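Plirnar: a two-arm floor pickup robot, built at home

README for the recordings and control code
Last updated Jan 19, 2021
Maintained by Divya Warrier

What this is

Plirnar is a mobile robot with two arms that I have been putting together in my living room and, for the parts that need a drill press, at the Tsakiris shared workshop. The job I am building it for is clearing litter off a floor and getting it into a bag. This package holds the control code, the recordings made by teleoperation, and the notes needed to read them.

There are 868 episodes. All of them were driven by me. No part of the set comes from a trained policy.

The task

An episode is one attempt to pick up a piece of trash from carpet and put it in a trash bag. One arm holds the bag by the rim and the other does the picking. I tried a rigid bin first and dropped it, as the base kept nudging it out of reach. A bag held in the gripper travels with the robot, at the cost of tying up one arm for the whole episode.

Paper is the main item. A flattened paper bag is harder than it sounds – the fingers have to come down at a low angle and catch a fold, or they slide over the top. Most of the failed episodes are failures of this kind.
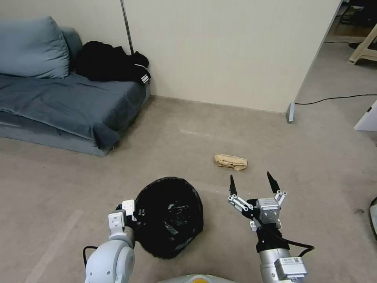 Camera images are stored as recorded, with no cropping and no color correction. Timestamps come from the onboard computer. Joint positions and gripper openings are logged on the same clock, so you should not need to align anything by hand. If you find an episode where the two drift apart, please send me the episode number.

Folder layout

episodes/ has one folder per attempt, with images, joint logs and a short text note
control/ is the teleoperation and logging code (I call this part Breva)
calib/ holds the camera and arm calibration files
notes/ is the build log, unedited

Labels

Each episode has a result field with one of 4 values: done, partial, failed, aborted. "Partial" means the item was lifted and then dropped. "Aborted" means I stopped for a reason that had nothing to do with the grasp, usually a cable. I assigned the labels myself while watching playback, and no second person has checked them.

Known problems

The arm cables are not in a sleeve yet. They can swing into view and sometimes catch on the forearm during wide reaches.

Calibration was redone in September after I replaced a wrist module. Use calib/old for episodes recorded before that and calib/new for the rest. The text note in each folder says which one applies.

In 17 episodes the depth data is missing. The color images are fine. I left them in.

The bag sags as it is released or re-gripped, and the code has no model of that. Drosura, the planner I am writing to replace direct teleoperation, will need one. It is not included in this release.

Running the code

Breva needs 2 USB ports, one per arm. Start the logger before the arms, and home both arms with the grippers empty. The emergency stop cuts motor power only – logging continues until you end it from the keyboard.

Use

Free for research and hobby projects. Please keep this file with any copy you pass on.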